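Counting swifts at Harnum

October is when I finally type up my notebook from the summer, so this is mostly about swifts, even though they have been gone for weeks.

I live a few streets from the old mill at Harnum. The mill has a tall brick chimney that hasn't had smoke in it since before I moved here, and in late summer chimney swifts use it as a roost. They come in at dusk, circle for a while in a loose ring, and then drop into the top one after another until the sky is empty. On a good night it takes less than half an hour.

I started going down there with a folding chair after Parisa Amini at work told me she used to watch them as a kid. She gave me one piece of advice, to count in groups of ten and not look down to write until a gap comes. I still look down too early. My first count of the season was 80 birds. Two nights later I had around 100, but it was windy and they kept coming back out, so I don't trust that one much.

I try to be in the chair by 7 and I am usually home by 9. Supper happens after that, or it gets eaten out of a bag on the way.

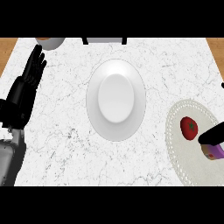 Plate on the marble, nothing on it.

The birds themselves are hard to describe to anyone who hasn't stood under them. They look like small dark cigars with wings. They chatter the whole time. They can't perch on a branch or a wire the way a swallow does, so a rough wall is what they need, and the inside of an old chimney suits them. Newer chimneys with metal liners are no good for them, and a cap shuts them out completely.

That brings me to the Brodside chimney. Brodside is the old school building across the creek, and it had a roost of its own when I first moved here. Then the roof was redone and the chimney was capped, and the birds stopped using it. I don't think anyone meant any harm. The work was done in winter, when there was nothing up there to see. Some of those birds may have shifted over to the mill, but I have no way of knowing. A swift looks like every other swift from the ground.

Frauke Weidemann, who lives next door to the school, has been writing letters about getting the cap taken off. She asked me for my notes and I gave her copies, with the windy night marked as doubtful. She also wants to put up a nesting tower on the Illon side, by the ball field. I have read that towers work for nesting pairs more than for big roosts, so I'm not sure it would replace what was lost. I'd still like to see one built. 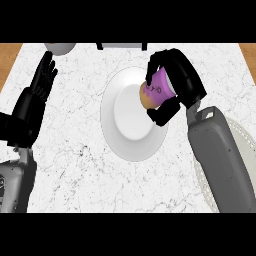 Round white plate, marble counter.

A few practical things if you want to go next year. Park on Mridha Lane and walk in, as the mill lot is gated at dusk. Stand on the east side so the chimney is against the bright part of the sky. Leave the binoculars at home – they only make you lose your place. Bring a jacket even in August, because the creek cools that corner down fast once the sun is gone.

My last entry says "none, waited until dark." I went back the next evening anyway and it was the same. There was one bat. I folded up the chair and put it in the garage behind the snow shovels, and the notebook is back in the kitchen drawer until spring.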